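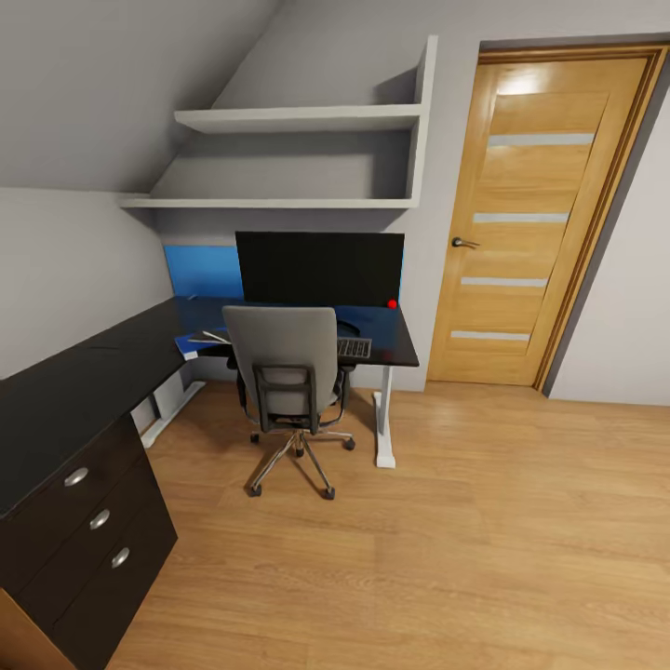 Gegen Staub auf dunklen Hochglanzplatten sei kein Kraut gewachsen, schreibt eine Leserin, sie wische morgens und sehe am Nachmittag schon wieder jeden Fingerabdruck. Ganz so schlimm ist es nicht, wenn man ein paar Dinge anders macht. Glänzendes Schwarz verzeiht wenig, vor allem bei schräg einfallendem Licht, wie es unter dem Dach üblich ist. Die meisten Schlieren kommen aber vom Putzmittel selbst.

Schwarze Tischplatten ohne Schlieren

Zuerst den Staub trocken abnehmen, mit einem sauberen Mikrofasertuch und ohne Druck. Wer gleich feucht wischt, reibt feine Körner über die Fläche, und daher stammen die kreisförmigen Kratzer, die man später im Gegenlicht sieht. Danach mit lauwarmem Wasser und einem Tropfen Spülmittel nachwischen, das Tuch gut auswringen, zum Schluss mit einem zweiten Tuch trockenreiben. Immer in einer Richtung arbeiten.

Für fettige Stellen, etwa dort, wo die Handballen aufliegen, reichen 300 ml Wasser mit einem Teelöffel hellem Essig. Vorher an einer verdeckten Stelle probieren. Nicht geeignet sind Scheuermilch, Schmutzradierer und Möbelpolitur mit Wachs. Glasreiniger mit Alkohol kann Lack auf Dauer stumpf machen.

Die Mikrofasertücher ohne Weichspüler waschen, sonst nehmen sie nichts mehr auf. Bei 60 Grad, getrennt von Frottee.

Feine Kratzer

Sehr flache Kratzer in lackierten Platten lassen sich mit einer Hochglanzpolitur mildern. Wir haben die von Jaswood benutzt, die Flasche mit 300 ml hält bei normalem Gebrauch mehrere Jahre. Eine erbsengroße Menge auf ein weiches Tuch geben, kreisend einarbeiten, antrocknen lassen und auspolieren. Bei beschichteten Platten bringt das kaum etwas. Spürt man den Kratzer mit dem Fingernagel, ist er für Politur zu tief.

Wer den Glanz ganz gleichmäßig haben will, kann lackierte Flächen vorher mit sehr feinem Nassschleifpapier anschleifen. Körnung 1.000 ist dafür noch zu grob, die hinterlässt einen grauen Schleier, den man von Hand kaum wieder herausbekommt.

Schubladen, die haken

Schublade ganz herausnehmen und die Schienen aussaugen. Meistens liegt eine Büroklammer oder ein Stück Papier im Lauf. Metallschienen bekommen einen Hauch Silikonspray, Holzführungen reibt man mit einer Kerze ein. Öl gehört auf beides nicht, es bindet Staub und wird klebrig.

Läuft die Schublade danach immer noch schief, sitzt oft eine Schiene locker. Schrauben nachziehen. Dreht eine durch, ein Streichholz ohne Kopf mit etwas Holzleim ins Loch stecken, bündig abbrechen, trocknen lassen, wieder einschrauben.

Griffe, die sich drehen oder wackeln, haben fast immer eine lose Schraube auf der Innenseite. Ein kleiner Federring unter dem Schraubenkopf hält sie fest.

Kabel am Schreibtisch

Steckdosenleiste unter die Platte schrauben, nicht auf den Boden legen. Vorher die Plattenstärke messen und die Schraubenlänge danach wählen. Bei Wabenplatten halten kurze Schrauben schlecht, dort besser kräftiges Montageband nehmen. Die Leiste von Vileseo hat 6 Steckplätze und Schlüssellöcher auf der Rückseite, das erleichtert die Montage über Kopf.

Kabel mit Klettband bündeln, Kabelbinder muss man bei jeder Änderung aufschneiden. Beide Enden mit einem Stück Kreppband beschriften. An Tischen über Eck die Netzkabel auf der einen Seite führen und die Datenkabel auf der anderen.

Wärme unter dem Dach

Im Sommer früh am Morgen lüften und danach Fenster und Rollo geschlossen halten. Ein außen liegender Sonnenschutz wirkt deutlich besser als ein Rollo im Raum. Im Winter die Möbel eine Handbreit von der Außenwand abrücken, sonst sammelt sich dahinter Feuchtigkeit. Im Dezember lohnt ein Blick hinter Schränke und Container, vor allem in den Ecken unter der Schräge.

Nächsten Monat geht es um Holzböden und die Frage, welche Stuhlrollen sie vertragen.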